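Omstead Home Session Kit (pair of hand-held grippers, hire or buy)

Home > Robot learning > Hand-held kit > Home Session Kit
In stock. Page last updated 16 Jul 2026

I write all the pages on this site myself, so apologies if this one goes on a bit. The Home Session Kit is the thing I get asked about most, and nearly all the questions are about how you're meant to use it in somebody's house without annoying them, breaking anything or coming home with recordings your data people will throw away. So I've put the kit details first and then our working rules, which go out with every box and which I'd like you to read before you order (please do, they're not long!).

What you get

Two hand-held grippers, left and right
Two spare sets of finger pads
Charger and two leads
Calibration board, A4
Pranano mounting plates, fitted
Darwish carry case with cut foam
Printed copy of the house rules
Pad of blank session sheets

Hire is £161 for 14 days, and the price includes the courier both ways. If you want to buy, drop me a line and I'll quote, as it depends how many pairs you need and whether you want the case. The case on its own is lovely but heavy, I'll warn you now.

Who it suits

Teams recording pick-and-place, tidying, sorting, packing and unpacking, that sort of thing, in real rooms with real clutter. You hold one in each hand and do the job with the fingertips as you'd like a robot to do it later. If you're after something for cutting, pouring hot liquids or lifting anything you'd want two arms round, please don't buy this one. I'd send you to the Ranix bench rig for heavier stuff and it's on its own page.

The house rules

We started these as a scrappy list taped inside the lid of the case back in November, and they've grown every time a session went a bit sideways. They are our own rules and they don't replace whatever your ethics people, your insurer or your data protection lead want from you. Where theirs are stricter, use theirs. Where ours are stricter I'd still ask you to use ours on hired kit.

Before you go in

Get a signed yes from every adult who lives there, and not only from the person who answered your advert. Flatmates count. So does the grown-up son who's home for the week. Tell them which rooms, which day and how long the recordings will be kept, and leave them a sheet with a phone number that a human being picks up.

Charge everything the night before. Check the pads for splits, and squeeze each trigger slowly through its full travel a few times. If one side feels gritty it stays in the case.

In the room

Walk it first with the host. Wide lenses see far more than people expect, and I can't say this often enough: stand where you'll be standing and look all the way to the far wall. Televisions and other shiny screens reflect. Phones light up when you least want them to. Letters, prescriptions, school certificates, family photos and anything with an address on it get moved or turned over, and it's the host who moves them. We don't handle people's private things, even when they say go on, you do it.

Apart from that, leave the room alone! I get quite heated about this one. A half-full coffee table with pens and wrappers on it is worth ten bare ones, and if you tidy before you record then you've made a showroom, and the poor robot will meet its first tissue box in the wild and have no idea what to do. Private things out, ordinary mess stays.

Curtains as you find them. If a window is blowing out to white, write that on the session sheet and carry on, and if you've got time do a second batch with your back to it. Don't bring lamps unless the protocol asks for lamps.

Working with food and packets

Plenty of our customers do snack sorting, because packets are cheap, crinkly, shiny and horrible to grip, so they're brilliant training material. A few rules I'd stick to:

Sealed packets only, nothing opened and nothing loose.
Anything that's been through a session doesn't go back in the family cupboard unless the host has agreed to it beforehand.
Ask about allergies at the same time as you ask for the signature. Nut dust on a pad travels to the next house.
Swap a packet when the film splits, and note the swap on the sheet.
Keep medicines and cleaning products out of the working area, full stop.

Wipe the pads between houses with a damp cloth and a drop of washing-up liquid, then dry them properly. No alcohol wipes please, they make the pads go hard and then I have to charge you for a set.

While you're recording

Move at the speed you'd move if somebody was filming you making a cup of tea, so a bit slower than normal but not treacle. Fingertips in view at the start and at the end of each take. One job per take. If you drop something, leave the take running, pick it up with the gripper if you can and mark it as a recovery, because those are useful. If you pick it up with your hand, stop and bin the take.

Children and pets in another room, always. A cat walking through is charming and it also costs you the take, and a toddler walking through means stopping, deleting and telling the parent that you've deleted it.

Have a break. Each gripper in the pair weighs 400 grams, which feels like nothing when you lift it out of the foam and feels like a bag of spuds by mid-afternoon. We ask for a proper sit down after every 25 minutes or so, and if your wrist aches you're done for the day.

Keep the floor clear behind you. You'll be looking at your fingertips, and boxes and chair legs do tend to creep up on a person who's stepping backwards.

The session sheet

Fill it in as you go. Room, surface, light, what was in the working area, number of takes, number binned and why. I know it's dull. Our own archive has 167 sheets in it and I can tell you exactly which ones were filled in on the bus home.

Don't write the family's name on the sheet. Use the house code, and keep the list that matches codes to addresses somewhere else.

Before you leave

Show the host a few takes if they'd like to see them. They nearly always would, and every now and then they spot something in the background that you missed. If they ask for a take to go, it goes while they watch. Put back what was moved, take your rubbish with you and count the pads into the case.

Changing their mind

Anybody in the house can withdraw for 14 days after the session, no reasons needed, and we ask hirers to honour that in full. After that it depends on what your own form says, so please make sure it says something.

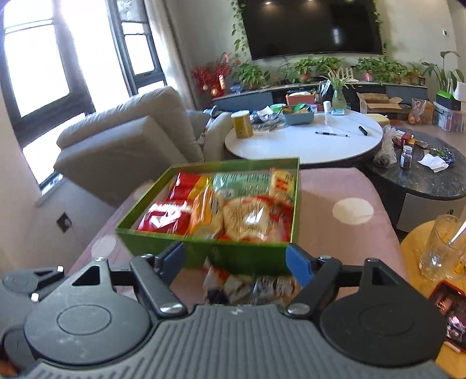 Last couple of things on ordering. Hire slots go quickly once term starts, so give me as much notice as you can and tell me if you need a third gripper as a spare. Returns come back in the same case with the used pads in the paper bag and the printed rules tucked in the lid, and if you've scribbled on them, all the better, I do read the scribbles and a fair few of the rules on this page began life that way.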